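Print this page | E-mail this page

Packing bench tips, picked up at the Pranodeck open day

Went to the open day at Pranodeck to see the robots, came home with a page of notes on cardboard. Typing these up fast before I loose the paper. Most of it works just as well on a kitchen table or in the garage.

Azra Hodžić ran the demo I watched. The job was box work: cartons, flaps, cables going in. She talked the whole way through and took questions, and half of what she said was plain bench sense that had nothing to do with motors.

Cover the table first. A cutting mat or any grippy mat. Cardboard slides on bare wood, and a sliding box is a nuisance for a machine and for you.

Clip the mat down. Ordinary binder clips over the mat and the table edge, the big ones with fold-back handles. Two will do on a small table. Mine used to creep toward me all afternoon, now it dosen't.

Coil cables before they go in the box. Big loose loops, same size each time, no wrapping round your elbow. Put the coil in flat and let it settle. Azra's line was "if it wants to spring out, coil it again." 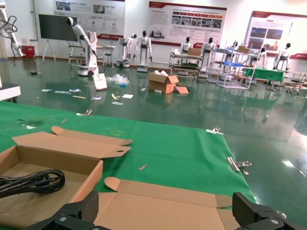

Can you reuse a carton that's been opened flat?
Most of the time, if the creases are still firm. Fold each flap back the way it went the first time, press along the crease with a ruler, then tape the bottom seam twice. If a crease has gone soft or torn, cut that one up for dividers.

Pre-bend every flap. Back and forth once before you assemble. Azra says stiff new flaps gave them more grief than anything else in the first week. One carton style, the Keskin, had a tab that would not go in its slot until somebody thought to crease it by hand first. Same thing with the mailer boxes I buy. Crease the tab, in it goes.

Tabs go in last. Sides, then dust flaps, then lid, then tab. Sounds obvious. I had been doing dust flaps last for years.

Sweep the scraps off between boxes. Little bits of cardboard get under the next sheet and it rocks. Soft brush, jar lid for a dustpan.

Light from the side if you can. Shows up the creases. Overhead light on a shiny surface just glares at you.

Keep one finished box where you can see it. Saves thinking.

Numbers for whoever asked me: the Brundimix setup had done 3,827 folds when they last checked the log, Azra said, and a practice carton gets some 30 goes before it's too limp to use. I would give mine four.

Asked about glue too. They don't use any at the bench. At home I use Pastance on split corners, thin smear, heavy book on top, leave overnight. Don't rush it, it'll only peel.

Next open day is in August, no date yet. Wear flat shoes, lot of standing. Take a pencil, my pen quit halfway thru and the bit about tape guns is gone. If you went and wrote that part down, send it over and I'll add it in.

Last updated: Sun 12 January

Print this page | E-mail this page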